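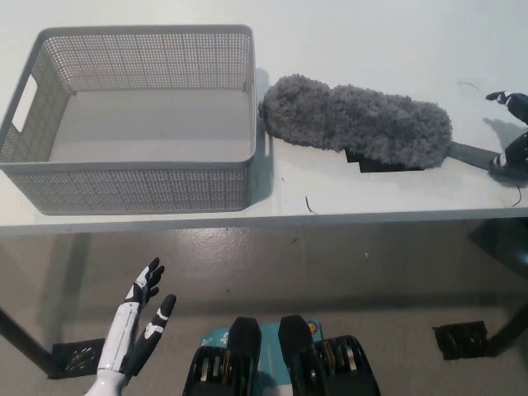 From: Oskari Rissanen
To: humanoid-purchasing list
Date: June 21, 2021
Subject: Re: Second humanoid, hand spares and cabling

Tuulikki Turunen wrote:
> Before I send the order to Juntunen I need three things settled.
> Do we take the second unit with the same five-finger hands, or
> with plain grippers, which are cheaper? How many spare finger sets?
> And is the 36 month service plan worth having when the warranty
> already covers the arms? Danuta wants the numbers before the
> Sulleck site visit.
> Tuulikki

Same hands. The task list for Stistgate is household tidying: dusters, baskets, cloths, bottles. Nearly all of it has a handle made for a person. A parallel gripper will hold a duster, but the handle can turn in the jaws once the head drags on something, and we would end up printing adapters for every tool. Samah costed the adapters in May and the saving on the grippers was gone by the fourth tool.

Spares: 2 full finger sets per robot, held here. Fingertips wear first, so please ask whether Juntunen will sell tips separately. If they only sell whole fingers, keep the quantity and move the difference out of the travel line.

Service plan: yes, but read the exclusions. The warranty covers the arms up to the wrist. Hands count as consumables after 300 operating hours, and at our present rate we pass that before the autumn. The plan covers hands up to 800 hours a year. Trustley offered something similar without on-site visits; I would not take it, as shipping a whole robot back costs more than the visit.

Items missing from the draft order:

- cable sleeving and clips for the wrists and the work table
- a second table, same height as the present one, white top
- floor pads for the new cell
- a stock of the actual props. Microfibre heads shed and go flat, and a flat one is a different object as far as the grasp data goes. Budget for replacements each quarter.

The last one is small money but has to be its own line, otherwise it comes out of petty cash again and Vinh is left chasing receipts.

Still open: whether the new cell gets its own circuit. The electrician's quote is valid to the end of the month – Danuta, can you confirm who signs for it?

Oskari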